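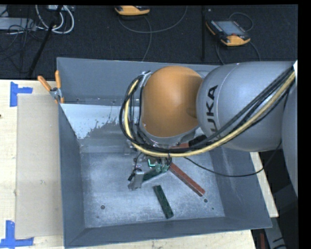
The bin station with the KUKA arm, gripper down at the bars.

Oddale Bin Trials – data card

Hi! I'm Elsa Laaksonen, and I look after this set. It has 3775 pick attempts out of one metal bin, made with two different grippers and two different ways of driving the arm, and I put it together mainly so we could stop arguing over lunch about which gripper is better. (We still argue, but now with plots.) If you're comparing end effectors on long, skinny parts, I think you'll find something useful in it.

Version and date

This is the second release, Jun 2, 2025. The first one went round a few labs in January and had a nasty bug in the force column, so please throw it out if you still have it.

What we were trying to find out

Bars are annoying. They lie flat on the floor, they roll into corners, and if you grab one off center the heavy end swings down and knocks its neighbors. Our old Heiskanen gripper handled boxes all day long and then sulked the moment we gave it a bar. Valdis Kuusk had been pushing for the Clida, which has blockier fingers and shorter travel, so we ran them both on the same bin with the same set of bars and wrote down everything.

For the driving part we compared the planner that Lomovance sells with Aatos Ikonen's home-grown controller, which is about as pretty as a ball of string but lets you set stiffness on the fly. That gives four combinations, and each one got the same 48 starting layouts, repeated as often as our schedule allowed. The repeats aren't perfectly even between combinations, so weight your averages!

What's in the folder

attempts.csv – one row per attempt, with gripper, controller, layout number, bar color, grasp pose and result
force/ – wrist force and torque for each attempt
overhead/ – color pictures of the bin before and after each attempt
layouts/ – a printable sheet for every starting layout
notes.txt – my running diary, typos and all

The color column only uses the names we shouted at each other across the room: green, brown, red. The green is a really dark green and the brown leans red, so don't treat those words as proper color values. If you want real color, get it from the overhead pictures and do your own correction.

How an attempt goes

Whoever was on shift laid the bars out to match the sheet, took the before picture, and pressed go. The arm gets one try. A success means the bar left the bin and stayed in the fingers for four seconds. If it slipped after that, it still counts, and you'll see a 1 in the late_drop column. Oldřich Malý thinks this is far too generous, and he may be right – filter on that column and you'll get his version of the results.

We threw out any attempt where a person had to reach in and fix something halfway through. Those rows are gone completely, not just flagged, which I kind of regret now.

What we saw

The Clida did better on bars lying flat in the open. Not even close. The Heiskanen caught up when a bar rested against a wall, because its thinner fingers fit in the gap and the Clida's just don't. I went in expecting one clear winner and came out wanting both on a tool changer.

On the controller side, Aatos's soft mode saved a lot of grasps where the finger touched the floor a bit early. The Lomovance planner was quicker and smoother above the bin, but it treated floor contact as a reason to stop and wait for a human. You can loosen that limit in the settings. We left it where it came so both sides ran on defaults.

Things to watch out for

Glare. Bare metal under ceiling lights is rough on a depth camera, and we got so many holes in the depth maps that I left depth out of this release.

Cables. The loops at the wrist hide a good part of the gripper from above, so don't plan on finding fingertips in the overhead pictures. Use the logged pose.

Wear. The floor of the bin is pretty scuffed and the scratches can pass for edges if your detector is keen. Teemu Partanen's first one tried very hard to pick up a scratch, eight times in a row.

One bin, one arm, one kind of part. Please don't quote our success rates as if they'd carry over to your setup.

Using it

Free for research and teaching. Name the set and the version number if you publish, and send me the paper, I love seeing what people do with it. If you find a row that makes no sense, tell me the layout number and the attempt number and I'll look it up in the diary.

Still to do: a rerun with rubber pads on the Clida fingers, and cleaned-up depth if Teemu gets his filter working.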